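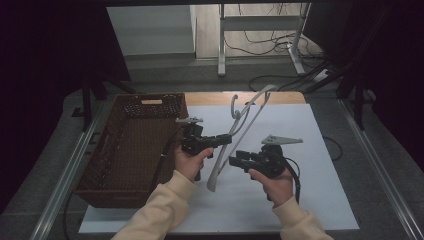

Questions We Get From New Families and Members

What is the Skov Robotics Club?

We're an after-school student club, and we've been going long enough now that some of our first members come back to help judge! We have 17 students this year, and every one of them gets time with the grippers, whatever their grade or experience.

What is the student project this year?

We're calling it Paltix. Students hold a gripper in each hand and work through everyday jobs at a table, things like handling a clothes hanger, and then they sit down together and talk over how a robot might learn to do the same. It sounds simple until you try it (parents are very welcome to try it at open house, and most of them come away laughing).

Does my child need to know how to code?

Not at all. Plenty of our members start out on the grippers and don't touch a line of code until January, and a few decide they'd much sooner draw parts or keep the logbook — we're glad to have them all.

What do the grippers look like up close?

They're black, with two blocky finger pads that face each other across a gap. Students hold them by hand, and getting comfortable with where your own fingers go takes an afternoon or two, so please don't worry if the first try feels clumsy. 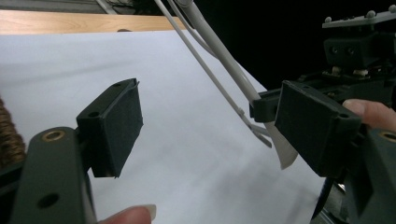

Photo: Skov Robotics Club

Is there a competition?

Yes, the Trorkero Challenge. Last season 13 teams took part, and we came home tired and very happy. Going is optional, and members who stay behind can still work on the project.

What should students wear?

Anything comfortable. Long sleeves are fine, but tie back long hair and leave dangly bracelets at home, please.

What does it cost?

Dues are $143 for the year, and that covers the Jimar workbook too. If that's a stretch for your family, just write to us and we'll sort something out quietly.

How do we sign up?

Fill out the form on the Join page. We read everything that comes in, even during summer break.

Page updated 27 June 2023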